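Voltei a escrever depois de um silêncio comprido, eu sei. A culpa é da cozinha. Para quem chegou agora: trabalho há uns bons anos no refeitório da Hokcombe, entre o balcão, a loiça e o fecho de caixa, e desde setembro temos lá uma linha automática a arrumar e a lavar, da marca Maruyama, com um braço que tira a loiça dos tabuleiros e a põe nos cestos. Pronto, está dito. Agora posso queixar-me e elogiar à vontade.

Servimos 1.258 refeições no dia mais cheio do mês passado. Antes da máquina, um dia desses acabava com quatro pessoas metidas na copa, de avental encharcado e sem se ouvirem umas às outras, e eu era quase sempre uma delas. Chegava a casa com os pulsos a arder. Agora fica uma pessoa a vigiar a linha e as outras andam cá fora, a repor saladas, a limpar mesas, a falar com quem vem comer (há quem goste disso, há quem preferisse a copa, já lá vamos).

O que me surpreendeu foi a quantidade de coisas que eu fazia sem saber que fazia. Pegar numa tigela com a colher lá dentro, por exemplo. Eu agarrava nas duas com a mesma mão, dava uma sacudidela por cima do balde e seguia. Para o braço, aquilo são várias decisões: o que é tigela, o que é colher, qual sai primeiro, com que força se aperta. Nas primeiras semanas passámos horas a ver uma garra hesitar diante de loiça branca em cima de mesa branca, e eu a roer as unhas para não meter a mão.
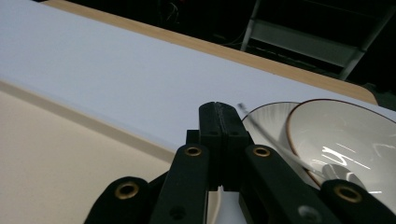 Mas afinal a máquina tirou trabalho a alguém?
Despedimentos não houve, mas dois contratos de reforço que costumavam abrir no outono este ano não abriram, e isso também conta.

Digo isto porque na reunião de apresentação só se falou de quem já lá estava. O Krum Dimitrov, que veio da Wanitz montar o sistema e ficou connosco até a coisa andar, foi sempre simpático e respondeu a tudo o que lhe perguntámos sobre sensores e peças. Sobre contratos não lhe cabia a ele responder, claro. E a quem cabia, passou depressa ao diapositivo seguinte!

A Drita Obradović é que ficou com o lugar que eu acho mais interessante. Lavava loiça comigo no turno da tarde e agora é ela quem trata da linha: limpa as pontas da garra, muda as borrachas, vê os erros no ecrã e decide se chama a assistência ou se resolve sozinha. Quase sempre resolve. Tem um caderno onde aponta tudo, e já apanhei o pessoal da Wanitz a fotografar-lhe as páginas. O ordenado subiu um bocadinho, muito menos do que devia, na minha opinião e na dela.

Já o pessoal mais velho anda dividido. Há quem sinta falta da conversa da copa, que era barulhenta e malcriada e nos fazia rir às onze da noite. Ao balcão temos de sorrir o tempo todo, e sorrir seis horas também cansa — cansa de outra maneira, mas cansa. Eu estou no meio. Os pulsos agradecem, a cabeça ainda se está a habituar.

Para a semana começam a ensinar à máquina as travessas grandes, e a Drita pediu-me para ir ajudar a escolher as mais difíceis. Já separei uma, oval e pesadíssima, que a mim me escorregou duas vezes. Depois conto como correu.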